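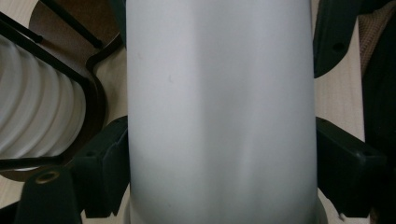 Prise latérale sur le corps cylindrique clair, à mi-hauteur, vue de la caméra de la pince portative. À gauche, l'objet blanc nervuré et son support noir.

Cahier d'atelier – comparaison des doigts de préhension, pince portative
8 mars 2025
Rédaction : poste de préhension. Relecture : Gerrit Verbruggen.

Objet de l'entrée

La présente entrée fait suite à la note d'octobre sur le choix des doigts destinés au projet Plevel. Deux jeux sont comparés sur la même pince portative : le jeu Drurora, à mors rigides, et le jeu Pinora, dont la garniture de contact est plus souple. La caméra reste celle du montage habituel et son réglage n'a pas été modifié entre les deux séries. Les images collées dans cette entrée ne valent pas comparaison entre les jeux ; les relevés d'essai sont conservés à part, dans le classeur du poste.

Conditions

Chaque jeu a fait l'objet de 20 prises latérales, fermeture commandée à la main par le même opérateur. L'approche se fait à l'horizontale, les doigts de part et d'autre de l'objet, avec maintien puis relâchement sur place. L'enregistrement est déclenché avant l'approche et arrêté après l'ouverture complète. Les séquences sont versées dans le dossier commun avec celles de Riihimäki, où la même procédure est appliquée.

Observations sur la prise

Avec le jeu Drurora, 17 prises ont été jugées conformes. Les trois autres présentent une légère rotation de l'objet à la fermeture, l'un des doigts touchant avant l'autre. Le défaut vient du centrage à l'approche et il est difficile à corriger une fois le contact établi. Avec le jeu Pinora, toutes les prises ont été retenues, mais le relâchement est moins net : la garniture accompagne l'objet sur une courte distance avant de s'en détacher. Ce point devra être repris avec des objets plus légers, pour lesquels l'effet risque d'être gênant.

La surface lisse et claire du cylindre pose une difficulté distincte. De près, elle occupe une large part du champ et n'offre presque aucun repère à l'algorithme de suivi. Les doigts sombres, en revanche, se détachent bien et leur bord supérieur reste exploitable pour estimer l'ouverture. Il est proposé de fonder la mesure sur les doigts seuls dans toute la phase de contact.

Porte-gobelets

Le porte-gobelets à socle en bois et arceaux métalliques a été retenu comme second objet d'étude. Son intérêt tient à la juxtaposition d'un emplacement garni d'une pile de gobelets en papier et d'un emplacement libre, délimité par les seuls arceaux. La question posée est celle du dégagement : les doigts doivent pouvoir encadrer la pile sans accrocher les tiges. 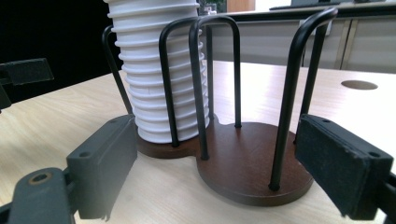

L'approche de face, pince largement ouverte, donne la meilleure lecture de la géométrie. Les arceaux noirs sont fins et le suivi les perd par intermittence devant les zones sombres du fond ; sur le plateau clair, le contraste suffit. Les bords roulés des gobelets fournissent au contraire des repères réguliers, trop réguliers même pour l'appariement, qui se décale parfois d'un bord au suivant. Gerrit Verbruggen suggère de limiter la fenêtre de recherche en hauteur. Essai à prévoir avant toute modification du code de suivi.

Le reflet des tiges sur le socle brillant a également été relevé. Il a produit de faux segments dans deux séquences, que l'on a écartées du lot sans les supprimer.

Décisions provisoires

Le jeu Pinora est conservé pour la suite de la campagne, sous réserve des essais de relâchement. Le jeu Drurora reste monté sur la seconde pince afin de disposer d'une référence. La cadence d'acquisition est maintenue à 60 images par seconde – une valeur inférieure avait été envisagée pour alléger les fichiers, mais la phase de fermeture serait alors trop peu documentée.

L'essai d'endurance, fixé à 1000 cycles, n'est pas engagé à ce stade. Il suppose un serrage contrôlé des vis de doigts, et la clé dynamométrique est encore en étalonnage.

À reprendre

Centrage à l'approche, avec et sans butée.
Relâchement du jeu Pinora sur objet léger.
Fenêtre de recherche réduite pour la pile de gobelets.
Transmission à Riihimäki des séquences écartées, avec le motif porté en regard de chacune.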